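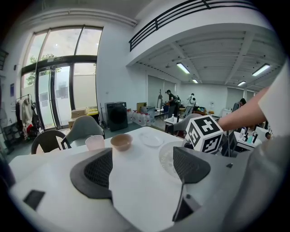 Cup, bowl and plates on the white table.

Thread on the Barketholm water bill change, for anyone who got the letter and put it in a drawer. I read all of it last night.

Starting in March the city bills every month. It used to be every other month. The rate per gallon stays the same this year. The base charge is split in half, so you pay the same total over two bills.

The new bills come from a company called Nodier. If you see that name on the envelope it is not junk mail. Lucero Usuga threw hers out and had to call for a copy.

Autopay does NOT carry over. You have to sign up again with the new account number, top right of the letter. The old number gets you an error page.

My last bill was for 2,935 gallons. That's two adults and a dishwasher. The one before it was 755 gallons higher and the cause was the toilet in the hall bath. The flapper was bad. I replaced it myself.

To check yours, put food coloring in the tank and leave it alone for 20 minutes. Color in the bowl means it leaks.

Zoila Restrepo asked about renters. If the account is in the landlord's name, the landlord gets the letter. Ask them for the new due date if your lease has you paying it back.

Paper bills are still free. There's a box to check on page 2 and you mail that page back. I missed it the first time through.

Phone line was a long wait on Monday. The counter on Cabrera Street took me five minutes, and they can do autopay there if you bring a voided check.

Correction: Teófilo Correa says the counter closes for lunch, noon to one. Go before that.

Still don't know how they're handling the senior discount. I asked and they said they'd call me back. Will add it here when they do.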